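Gallery: The stalled memory cell at Tradcombe

Posted 09/01/2025 by Amber Fairclough

The Tradcombe workshop strips and rebuilds desktop computers for resale. One of its benches has a robot arm that does the memory work: it pulls old modules, puts new ones in and moves on to the next case. In its second month on the job the arm began pressing too hard. Two boards were scrapped before the cell was shut off. Nobody was hurt.

The pages in this gallery cover the fault and the repair. Text is by Amber Fairclough, with notes from Kieran Mapplebeck and Pascual Troncoso, who worked on the cell.

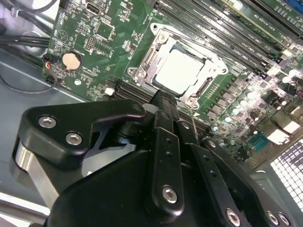

Gallery page 2 of 4

The gripper inside an open case, with its fingertips just short of the memory slots. The processor socket and its metal bracket are right behind them, and there is little room on any side. A few millimeters of error at this point puts a finger on the board.

The first sign of trouble was a force warning on job 62. The operator cleared it and restarted, as the bench card said to do. The warning came back twice on the next job and was cleared both times. Mapplebeck has since rewritten the card. A second force warning on the same shift now means the cell stays off until a technician has looked at it.

Troncoso traced the fault to the wrist. A mounting screw had backed out by less than a full turn, which let the gripper tilt under load. The arm was going where it had been told to go - the fingertips were not. The force sensor saw the extra load, but its stop limit had been raised during setup to get past some stiff slot latches and was never put back.

The cell ran 124 jobs between its last calibration and the shutdown. All of those machines were called back to the test bench. Natalie Lambert ran the memory tests and found no further damage beyond the two boards already pulled.

Changes made in September:

Wrist screws are marked with paint and checked at the start of each shift.

The stop limit is back at its original setting and needs a supervisor's code to change.

The arm touches a fixed gauge block before every batch. If the reading is off, the batch does not start.

Hands stay out of the case until the arm is parked and the drive power is off. Two people had been reaching in during a pause to free cables, and a pause does not cut the power.

The next page has the gauge block and the new bench card. Questions about the repair can go to Sutrisno Raju at the Bickerstaff office.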